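Match Statistician, Volleyball (part-time, seasonal)
Prunley Volleyball Club – Women's and Men's Programs

Prunley Volleyball Club is hiring one match statistician for the coming indoor season. The position starts in August with preseason scrimmages and runs through the end of conference play. Matches are played at Takagi Hall. First serve for home dates is 7 p.m.

Duties

Code all home matches live from the end-line station, touch by touch, including serve type, pass rating, set location and attack result.

Deliver the set report to the bench before the teams change sides. The full match file is due by noon the next day.

Maintain the season database, which held 389 sets at the close of last year. Rotation errors in the older files need to be corrected before the opener.

Travel to two away tournaments. Transport, lodging and meals are covered by the club.

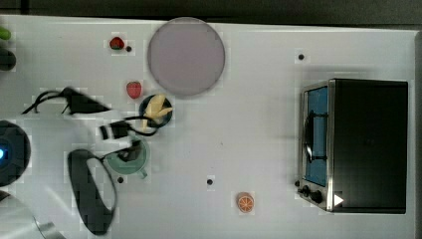 Requirements

Working knowledge of the 5-1 and 6-2 systems and of libero substitution rules.

At least 2 seasons of live scoring or video coding at high school level or higher. Beach experience is accepted – indoor is preferred.

Touch-coding accuracy of 99 percent on a recorded test set, scored against our reference file. Applicants may take the test twice.

Pay and hours

Paid per match, with a separate hourly rate for database work. Expect almost 7 hours a week during conference play and less in preseason.

How to apply

Send a resume and one coded match file in any common export format to the operations desk at Prunley Volleyball Club. Put "Statistician" in the subject line. Files without a rotation log will not be reviewed.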